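### 3.2 Sorting behaviour and the "not sure" pile

Households in the Lilten sample held on to far more than they reported at intake. Kistedness (Tapsell, in prep.) is our working term for this: the tendency to put a thing in a container and treat the decision as made. Scored 0 to 3 per household, two coders, disagreements talked through. Of the 300 diaries returned, most mention at least one mixed container, usually in the garage or under the laundry trough. Contents rarely share a category. Toys, cloths, cups, odd hardware.

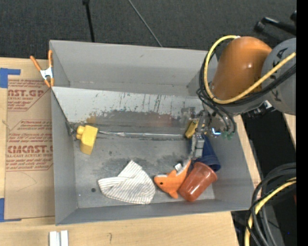 **Figure 3.** Mixed small items in a metal bin, including a toy fish, a crumpled cloth and a plastic cup.

Age of dwelling mattered less than expected. Homes built before 1970 have fewer built-in cupboards, so we predicted higher scores; the diffrence was small and went away once household size was in the model. Renters scored lower than owners. Moving house forces a cull, probably, though the Hoani follow-up (December) only asked about the most recent move so can't say much there.

Diary wording is a problem. "Rubbish", "bits", "stuff for the op shop" all got coded seperately at first, then merged. Aroha Tapsell recoded the lot using the Zedano scheme, see Appendix B. Entry 1641 left out, duplicate page.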